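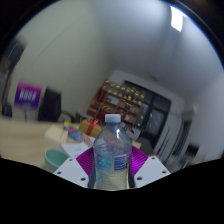

Clear plastic bottle with a white screw cap, held upright.

Kimaro water readings: read me first

Hi, and thanks for downloading this! Kimaro is my little collection of water readings from the Gila treatment plant, the small one that takes rinse water from the bottling sheds. I started it as a spreadsheet for my own use, then a couple of people asked for copies, so I've tidied it up (mostly) and put it here.

You get 19 files, all plain comma-separated text, one for each sampling point. The columns are the same in every file: time, flow, pH, cloudiness, conductivity, and a notes column where I grumble about things.

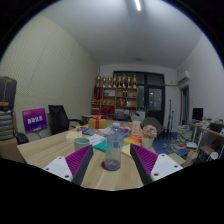
Times are local and I never adjusted them for daylight saving, so watch out in April when there's an hour that shows up twice. Flow is in litres per minute. Cloudiness is in NTU, straight off the meter, and I haven't smoothed anything.

Where the numbers come from

Most of the readings were logged by a Tokex controller sitting beside the settling tank. The pH and conductivity probes are Cernusik ones. I clean them myself and write it in the notes as "clean", so if you see a sudden jump right after that word, it's probably me and not the water!
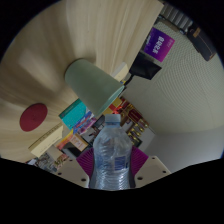
Bottle with a pale blue-white cap and a small blue label.

Known problems

Two of the files (inlet_b and sludge_return) have gaps where the logger filled up and quit. I left the gaps blank. Please don't read them as zeros, I did that once and got a very exciting graph.

The conductivity column in outlet_a is in the wrong units for nearly 2 weeks. I've flagged those rows with a U in the notes, but I haven't converted them yet. 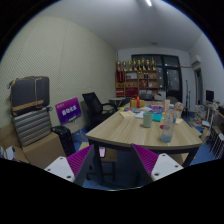

There's no lab testing in here at all, so it won't tell you whether anything is fit to drink. It's good for practising on messy sensor data, spotting drift, or comparing with your own plant if you run something a similar size.

Using it

Help yourself, for work or for fun. A mention of Kimaro would be nice. If you find a mistake, send me the file name and the row number and I'll fix it in the next version.

Last updated 10/3/18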